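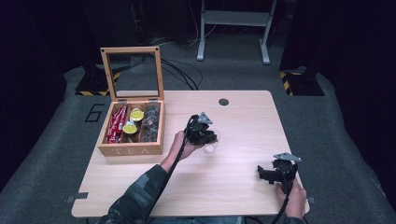 实验记录：双手夹爪，茶盒任务
2026年9月21日
记录：Puvgate 学生小组（桌面操作课程项目）

上午先把桌子放回6号位。地毯上的桌脚记号已经看不太清楚，我按照上次的手机照片对了两遍，还是觉得桌子有一点斜。后来用卷尺从墙边量，才放心。下一次请先量，再放东西。茶盒放好以后再移动桌子非常麻烦，盒盖开着的时候会晃。

今天的任务还是“泡茶准备”的前半部分：茶盒开着，从盒子里取一包茶，放进玻璃杯，杯子放到指定位置。课程要求每个小组选一个“家里会发生的事情”，我们二月份选了这个，当时觉得很简单。现在我的看法改变了。

茶盒的摆法（写给下午接班的同学）：
盒子在桌子左边，盖子立起来，完全打开。左格放红色的长条茶包，中格放两片柠檬，右格放深灰色的茶包。右格请不要再往里加了，现在已经很紧，夹爪的指尖插不进去，硬插会把旁边的一包也带出来。左格的长条包可以靠在一起，不需要排得很直。上星期有人把它们排得像铅笔一样整齐，数据看上去很漂亮，可是测试的时候稍微乱一点，策略就不知道怎么办。

玻璃杯的问题。
这是今天花时间最多的地方。杯子很小，全透明，放在浅色木纹桌面上，在相机里几乎看不见。我自己看回放，有几段也要停下来找杯子在哪里。人手拿着夹爪的时候没有困难，因为我眼睛看得见，手也能感觉到碰没碰到。但是模型只有图像。我在想，我们教给它的可能是“手停在哪里”，它并没有学到“杯子在哪里”。

试过的办法：
一，换灯的角度。杯口会出现一条亮边，这很好，可是茶盒盖子上的玻璃也开始反光，反光的位置跟着人的身体变化。得到一个好处，又多一个坏处。
二，杯子下面垫一张深色纸。杯子清楚多了。但是测试规则里桌面上不能有垫子，所以只用来检查标注，不录进正式数据。
三，把抓杯子的动作放慢，在夹住以前停一小会儿。这个不改变画面，只给模型多几张接近杯子的图。我觉得最诚实，先用这个。

同组里有人提议换一个有颜色的杯子。我不太同意，但是我把它写在这里，星号表示要讨论。*如果中期展示以前透明杯还不行，可以加一组有颜色杯子的数据来比较，两组分开存，文件夹的名字写清楚。

关于手的分工。
左手的夹爪拿杯子，右手的夹爪取茶包。开始录以前，两只夹爪都要张开，停在茶盒右边的桌面上方。我上午的习惯是左手先去拿杯子，右手张着等。后来发现右手在等的时候会不知不觉往左边漂，好像很着急。回放里很明显。模型如果学会这个“着急”，右爪可能会撞到左爪。所以下午我要求自己：右手等的时候手腕轻轻靠住桌边。这样动作比较呆，但是稳定。

夹爪的角度也要注意。取长条茶包的时候，指尖从上面直着下去最好；斜着下去会先碰到隔板。隔板是木头的，碰一下没有关系，但是盒子会移动，后面的位置就全部不对了。我在盒底贴了防滑垫，从外面看不出来，效果还可以。

线。
两根黑色的线都从桌子前面垂下去。右边那根没有问题。左边那根在我往茶盒方向伸手的时候会拉紧，最后一小段距离手要用力，动作就变得不自然。请不要把线从桌面的圆孔穿过去，我试了，长度不够，而且线在孔边会卡住，手突然一停，夹爪就松了一下。桌子后面地上的那一堆线我没有整理，不知道哪根属于哪台设备，不敢动。谁知道的话，请贴标签。

结果。
今天上午正式录了45段，全部保存在 Fatmont 文件夹里。加上以前的，现在总数是563段。我把以前的一批重新看了，按新的标准（杯子被夹住的那一刻必须看得出来），能留下的是96段，比我希望的少。剩下的暂时不删，移动到“待查”。请大家也不要删，标准以后可能会改，我们上学期已经为删数据后悔过一次。

失败的段怎么记，再写一遍，因为表格里有三种写法：
“掉”：东西从夹爪里掉下来，不管掉在哪里。
“碰”：碰到盒子或者隔板，盒子移动了。没有移动不用写。
“重”：第一次没有夹住，又夹第二次。这种段不算失败，但是要标出来。我个人觉得“重”很有价值，模型需要看见人是怎么改正的。
请不要只写“不好”。我看到“不好”，过两天就不知道是什么不好。

时间同步。
左右夹爪的记录和头部相机之间有延迟。我用老办法检查：两只夹爪在相机前面同时合上，看画面和开合曲线差多少。上午开始的时候差200毫秒，太大了。重新启动采集程序以后变小，正常了。原因没有找到。我怀疑是程序开得太久，从昨天晚上一直没有关。以后每天第一次录以前都做一次“合夹爪”检查，写在表格第一行。上午这45段都是重启以后录的，可以用。

读了 Karagiannis 项目的说明文档（老师上次课发的链接），他们的桌面任务也有透明物体那一章，做法是在训练图像里随机改变桌面的亮度。我还没有完全看懂那一部分，有几个词查了词典还是不明白。看懂的同学请在下面写几句，用简单的话。如果只是改亮度，我们今天晚上就可以试，不需要重新录。

还有一个小事情：袖子。夏天录的数据里我们都穿短袖，现在天气凉，大家穿长袖，有花纹的也有单色的。袖口会进入画面。我问过助教，助教说穿什么都可以，不同的衣服对模型反而好，但是袖子不要盖住夹爪上面的灰色三角板。宽的袖口请卷一下。

柠檬片目前只放在中格，任务里还不去拿。我想过把它加进来，先取茶包，再取一片柠檬。我用夹爪空手练习过这个动作，上下叠着的两片要分开是很难的，指尖要很薄。我们的指尖是平的，有角。也许打印一对新的指尖，前面磨斜。Jestilley 工作室的打印机这个星期要预约，我已经填了申请，材料那一栏不知道填什么，先填了和现在一样的。

下午要做的事：
- 先做合夹爪检查，写进表格。
- 盒子位置对照记号，盖子全开。
- 继续录，右手等的时候靠住桌边。
- 每录完一小批就看一次回放，找杯子。找不到杯子的段马上标出来，不要等到最后。
- 左手的线：试一试把固定点往左移。如果还是紧，就把茶盒往中间移一点，但是那样要重新做记号，请先在群里说。

没有解决的问题：
茶包放进杯子以后，细长的茶包会靠着杯口站着，一半在外面。这样算不算完成？任务卡上只写“放入杯中”。我上午都算完成了。如果下午的同学有不同的理解，请不要直接改我的记录，写在这里，我们下次课问老师。

另外，我每次录到后面，左手的手腕会疼。夹爪加上上面的板，重量都在前面。我建议每个人录完一批就换人，不要一个人从头做到尾，做累了动作会变小，自己感觉不到，曲线里能看出来。

下一次我负责训练，用留下来的那一批加上今天的。参数先和上次一样，只换数据，这样才知道是什么起了作用。

读者留言

下午组：线的固定点往左移了，好一点，伸到左格还是有点紧。茶盒没有动。另外“碰”这一条，盖子晃了但是盒子没移动，怎么算？我先不写。

旁听的同学：亮度那一章我看懂一部分。除了亮度，他们还随机改对比度，两个是分开的参数。改得太大的时候，训练会变慢。我把笔记放到共享文件夹里了。

课程助教：茶包有一半在杯子外面，只要松开夹爪以后不倒，就算完成。任务卡我会改。打印材料那一栏可以填软一点的，平的指尖夹玻璃容易滑。

记录人回复下午组：盖子晃不用写，但是请看一下合页的螺丝，上次有一个松了。谢谢移线。

联系：请在课程群留言或写在本页下方　|　© Puvgate 学生小组　|　返回顶部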